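Soteo Pick Cell Starter - produce handling, single arm

Bench-top cell for packing salad and veg. Sold by Dutidis, built at our Pleltdale unit. Comes as arm, soft gripper, overhead camera, guard panels and the Soteo planning software. Conveyor not included, ask if you need one.

Before you spend anything, use the planning software. Licence is 44 a month and we take it off the cell price if you order within 3 months. Load your own produce, set the gripper, run the picks. Most buyers find out they need a different finger set, much cheaper to learn that on screen.

Produce library now has 114 items. Skins are modelled with wrinkles, specks and blemishes so you can plan the camera and lighting side too. Dark veg is the hard one - budget for the second light bar if its a big part of your line.

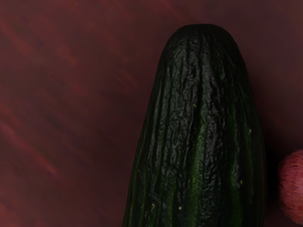
Cucumber from the produce library, simulated view. Dark green skin, wrinkled, with brighter stripes.

What to budget for besides the cell:
Spare fingers, one set per shift
Second light bar (optional)
Compressed air, if you dont already have it on site
Floor fixing and a guard check
Operator training, half a day, up to 10 people

Lead time is longer for the wash-down version. Order by April if you want it in for summer salad season, we do get booked up. Wash-down cannot be retrofitted so please decide at quote stage!

Fits the Gallardo tray stand with no adaptor. Other stands - send us a drawing.

Quotes and site visits: Maite Campos
Software trials and custom produce modles: Ezequiel Carrasco
Phones are on until 4pm. Delivery and VAT extra.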